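Hi, I'm Tanvir, and I run Stidodard, a small repair and rewiring shop for old lamps. I started out fixing my aunt's reading light on the kitchen floor and just kept going – there were 244 lamps through here last year, and I still get excited when a box comes in!

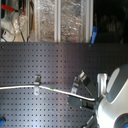
*White cable, green tag.*

We're on Naylor Street, two doors up from the bakery (park behind it, they don't mind). Sewwandi Chowdhury joined me in December and took over the shades, thank goodness, as I sew like a bear. She does pleated, drum and those fiddly scalloped ones. 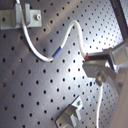
Most jobs take 5 working days. Chandeliers take longer, and if yours has crystals please bag them before you bring it in. A basic rewire starts at $30 0 cents are never added later without a call to you first.

We also teach! The Karnow evening class is for total beginners, and you go home with a table lamp you wired yourself. People ask if it's scary. 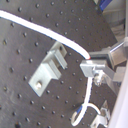
Marcy wrote to us afterward that she'd been putting off her grandmother's floor lamp for years and had it lit by bedtime, "and now my sister wants hers done too." Send her over, Marcy.

If you have lamps you don't want, we take those as well, any shape, even with the socket missing. They go on the Wurken shelf by the door, and you can pick through it for parts.
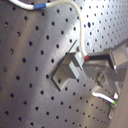 Photo: Stidodard

Drop in any afternoon, or leave a note through the slot with your number on it.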